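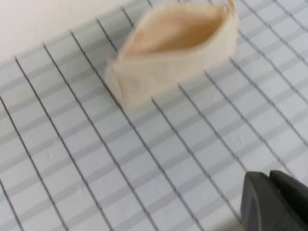

Should a high school robotics club spend a whole semester on one boring task? I think it should, and I think most clubs would be better off if they did.

April 23, 2021
By Murali Mudaliar
5 min read

I coach, sort of. My title at the club is "mentor" which means I have a key and sign the safety form. Vimala Pinto runs it. She teaches physics all day and then does this until dinner. So take what follows as coming from the guy with the key.

In November we had a fight over what the kids would do this year. The usual thing is the Zornis meet. You build a machine that drives around and throws stuff, you go to a gym, it's loud, there are matching shirts. I love the Zornis meet. I was a kid at something very much like it and it's why I have the job I have. But this year no gym, no meet, half the kids on a screen at any given time, and Vimala said fine, then we do cloth.

Cloth! Pick up a soft pouch and put it down someplace else. That was the whole assignment. One arm, one small camera out by the gripper, a flat surface with a grid on it. The kids groaned and I groaned too, privately.

I've changed my mind since, and since the sign-up forms for next year are going around and parents are already asking me when we go back to "real robotics", I want to put down why.

First thing. A soft object doesn't forgive you. With a hard block you can be sloppy, close the fingers somewhere near the middle and up it comes. A cloth pouch folds. It slides. You grab the rim and you get the rim, and the rest hangs off to one side like a sock. The kids wrote code in week one that worked great on a block of wood and then watched it mash a pouch flat 4 times in a row. No throwing machine ever taught them so much about the difference between "the arm went where I said" and "the arm did what I wanted."

Second. They had to look at pictures. Bad pictures. I can't say this strongly enough, at a meet the kids hardly look at sensor data at all, they look at the robot, and when it misses they tweak a number and yell. This year, with some of them at home, the camera stream was all they had. Blurry, tilted, a finger in the corner. So they got good at it. They learned that a wide lens up close makes a straight grid look like it's running away from you. They learned that a pale pouch on a pale mat gives a threshold filter almost nothing to hold on to. One of the ninth graders, who last year I don't think said a word to me, spent two Fridays arguing with Vimala over whether you should look for the edge of the cloth or the dark part inside the opening. She was right by the way (the ninth grader). For our pouch and our lights, the shading was easier to find.

Third, and this is the one I didn't see coming. Record keeping. They ended the winter with 441 attempts written down. Time, starting spot, who was at the controls, what happened. Vimala made them. I thought it would kill the whole thing, nobody joins a club to fill in a spreadsheet. But by February they were fighting over the spreadsheet. Is it a success if it drops in the right square but upside down? Does it count if someone bumps the table? Those are real questions. I work at Kamath, we make packing equipment, and I have sat in meetings with grown engineers where those exact questions ate the afternoon.

Now the other side, because there is one.

It's slow. We lost 2 kids before the break and I don't blame them. One wanted to weld. There was no welding. A club that's all pouch and no sparks is going to lose the kids who think with their hands, and those are often the best ones in the room. I'd hate to build a program that only keeps the ones who'd be happy in front of a laptop anyway.

It also doesn't show well. The Rarkitz grant people want a video. A meet gives you a video. An arm creeping toward a little cloth pouch gives you a video that my own mother quit watching. We sent in the attempt log with a page of plots and I honestly don't know if that helps or hurts us. We'll find out when they write back.

And there's money. Our arm is a used Fidlow that came with a cracked base plate, and the gripper pads are whatever we can cut. One arm means one team at a time. At a meet build day everybody has a wrench in their hand. With this, somebody's always waiting. Vimala's fix was pairs, one driving and one logging, swap every 5 tries. Works ok. Not great. The kids waiting did homework, or claimed to.

So here's my pitch to the parents and to anyone else running one of these. Do both, but do the boring one first. Fall is cloth, or string, or a bag of rice, I don't care, something floppy and cheap that makes a fool out of your code. One object, one table, a log. Then in spring go build your thrower and wear the shirts. I'd bet the throwers come out better too. Kids who have squinted at a fuzzy picture of a pouch for months are not going to tweak a number and yell. Well, they'll yell.

What I'd ask is don't treat this year as the year robotics got canceled. I keep hearing that at pickup. It didnt get canceled. They were doing the part that people get paid for, and they were doing it at fifteen.

Sign-up forms go back to Vimala, not me. I lose things.

Contact the club page editor | © 2021 | Back to top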